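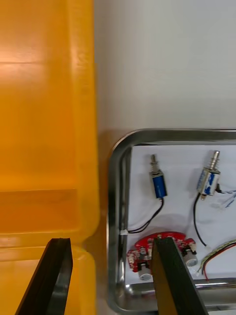

A push-pull solenoid is a coil of wire around a sliding plunger. Put current through the coil and the plunger is drawn in. Cut the current and, on spring-return types, a spring moves it back. The part is cheap and simple, and it is easy to damage before it ever reaches a machine.

Most of that damage is done at the bench. Leads get tugged where they enter the body, plungers pick up grit, and parts dropped into a deep bin knock against each other. Menov, a repair shop in Ziladstead that rebuilds vending locks and ticket gates, logged 1,261 solenoids through its bench last year and rejected 271 before fitting. Bent plungers led the list, followed by broken leads.

The shop changed its handling in June. Solenoids now go from deep plastic bins to shallow steel trays lined with white cloth or paper, a few at a time. The liner keeps the parts from rolling, and a stray spring or metal chip shows up clearly against it. Liners are replaced at the start of each shift.

Wires are laid out to one side with the connector resting on the tray floor. Parts are lifted by the body, never by the leads.

Testing follows. Each coil is measured for resistance, then pulsed at its rated voltage while the technician watches the full stroke. A slow return usually means dirt in the bore or a tired spring. Of the 498 units handled since the change, most of the rejects have had faults inside the coil.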